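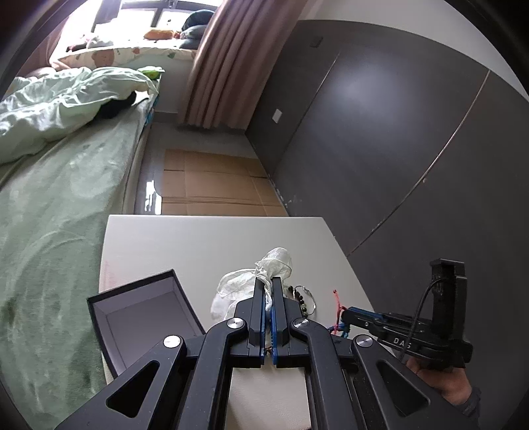
4. Packing the keepsake box

I do this on the little white table by the bed, so I can sit down to it.

1. Open the box and stand it on the left.
2. Take your bracelets out of their plastic bags. Undo any cord or string first – tangles only get worse in the box!
3. Put the fuzzy things in before anything small, then lay the little bits on top.

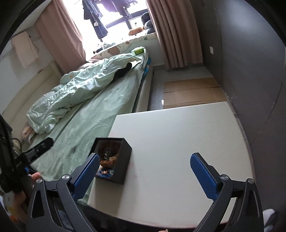
Fig. 7. Box open on the left, small dark item on the fuzzy one.

Note: I keep patterned pieces at one end so I can find them again.

Caution: please don't force the lid – take something out instead.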